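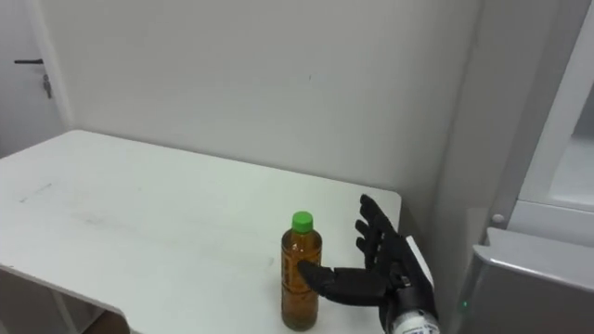 Print this page
E-mail this page

Drinks packaging, handout 4: Headspace and filling level

When a drink is sold in a closed bottle, there is always a small space between the liquid and the cap. This space is called the headspace. Students often think it is a mistake of the filling machine, or a way for the producer to save money, but it is calculated before the first bottle is filled. A tea drink with a screw cap, filled almost to the shoulder, is a usual case: the neck stays free, and the buyer sees the level at once, as the brown liquid stops and the clear part begins. For this kind of bottle please learn the words in their order from the bottom: base, body, shoulder, neck, finish, cap. The finish is the part that carries the thread. In the examination I do not accept "top" for any of them.

Why the level matters

Liquids expand when they become warm. If the bottle is completely full, the pressure has no place to go and the cap can leak or the base can bend outwards. In hot filling we have the opposite problem. The drink enters warm, the bottle is closed, and during cooling the volume becomes smaller. The walls are then pulled inwards. Many producers put ridges or panels in the body so that this movement is controlled and the label does not wrinkle.

The second matter is oxygen. Air in the headspace contains oxygen, and tea is sensitive to it. The colour becomes darker and the taste becomes flat. Some lines push the air out with nitrogen just before the cap is placed. At the Wonareck plant, which we visit on Saturday, this is done on one line only, so please look at both and compare.

Small calculation, to prepare at home

A bottle has a total volume of 100 parts when full to the edge. The drink expands by 2 parts between the filling temperature and the warmest storage temperature. Find the highest filling level which still leaves half of the expanded headspace free. Write all steps. An answer without steps receives no points, even when the number is correct.

Reading

Tanguy, chapter on closures, only the first half. The table of cap torques in the Trultbridge notes is old and should not be used. The text about glass is for those who choose the second project.

The laboratory session takes 60 minutes. Bring your own ruler and a pen which writes on plastic. Reports go to Odette Deschamps, on paper, before the next lecture. Groups that have not yet chosen a drink will get the Alach apple juice.

Print this page
E-mail this page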